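Satix Clip-On Game Controller: Review

The Satix is a telescopic controller that turns an ordinary mobile phone into something close to a handheld console. It is sold as an entry-level product, and this review considers whether it meets the needs of players who do not wish to buy a dedicated gaming device.

Build and fit

The two grips slide apart on a sprung bridge and close on either end of the phone. The action is firm, and the rubber pads held every handset securely during testing. Assembly takes under a minute and no tools are required. The printed guide is brief but clear.

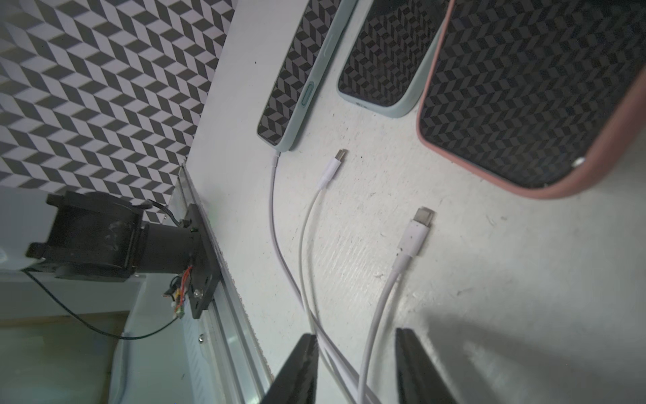 The sticks have a short travel and a slightly stiff centre, which suits racing and football titles better than shooters. The shoulder buttons are quiet and well spaced. Players with large hands may find the lower face buttons rather close to the right stick.

Performance

Testing was carried out in June over 37 hours of play, using the racing game Gonulent and two platform titles. The wired connection produced no noticeable delay. Over Bluetooth, a small lag was present in busy menus but was seldom felt during races. The controller ran for 20 hours on one charge, and a full recharge took 44 minutes.

Button mapping is handled through the Laitinen app. It is functional, although saved layouts must be loaded again each time the phone is restarted. An update to correct this would be welcome.

Phone cases

Thin cases may be left on. Thicker ones prevent the charging plug from seating fully and should be removed before play. 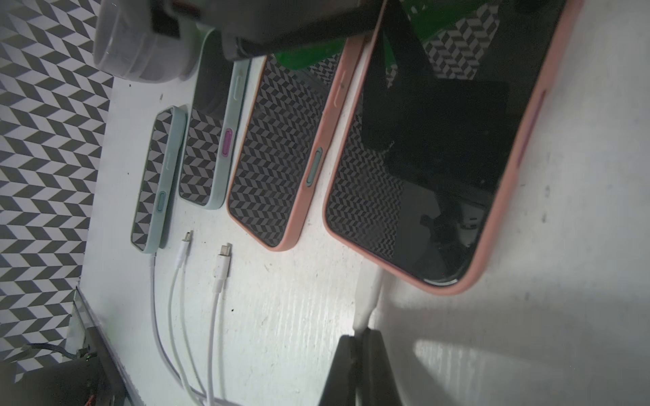
Smartphones in protective cases.

Availability

The Satix is supplied by Drernivberg in black or grey, with a cable and a soft pouch. The mapping app lists 2,465 supported games, and buyers should check that their preferred titles are included before ordering.

Rating: four out of five. Recommended for casual and intermediate players.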